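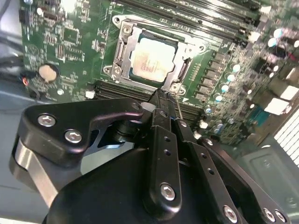

A gripper at work beside the processor socket of a computer motherboard.

News > Operations > Lostis workshop

Reading time: 2 minutes

Lostis has moved part of its computer dismantling work at the Saarela workshop to robotic stations, following a trial that ended in May. The stations are used to open processor sockets and recover the processors from machines that have been withdrawn from service. Staff at the site will continue to receive, sort and test equipment by hand.

The workshop takes in used computers from offices, schools and public bodies. Until this year, all parts were removed at the benches by technicians, who worked through each case with hand tools. During the trial, 2,843 computers passed through the new stations. In 92 cases the robot stopped and called for a technician to finish the task.

Seija Salminen, head of operations at Saarela, said the change had been planned together with the people who do the work.

"Taking out a processor is a small job, but a technician here could repeat it all day, leaning over the case with a screwdriver," she said. "Sore wrists and shoulders were the complaint we heard most often. Our staff asked for help with that part of the work before they asked for anything else."

No posts have been removed as a result of the change. The 23 technicians employed at the workshop have been offered new duties within the same pay grades, and most now divide their shifts between the testing room and the robotic stations. Each station is supervised by one technician, who places the open case in position, checks that the cables are clear of the socket and releases the robot to begin. The technician may halt the work at any point.

The control software, Lodoline, was supplied by the engineering firm Clundum. It keeps a record of every stop, and the technician on duty adds a short note on the reason. Older machines have caused the most difficulty, as the position of the socket and the type of lever differ from one model to another. Cases with damaged or missing fasteners are still sent directly to the benches.

Staff representatives supported the trial but raised two matters during the review. The first concerned the pace of work. Technicians reported that they felt obliged to prepare the next case as soon as the robot became free, and that short pauses had been lost. Lostis has since agreed that the technician, and not the software, will decide when a new case is started. The second concerned training, which had been given only to the day shift. A course for the evening shift is now under way.

Recovered processors are inspected by hand before they are approved for resale. Lostis expects the workshop to handle 2,000 computers a month once all stations are in regular use. Memory modules and coin-cell batteries will still be taken out manually, and the company has set no date for extending the system to those parts.

A further review of working conditions will be held with staff representatives at the end of the year.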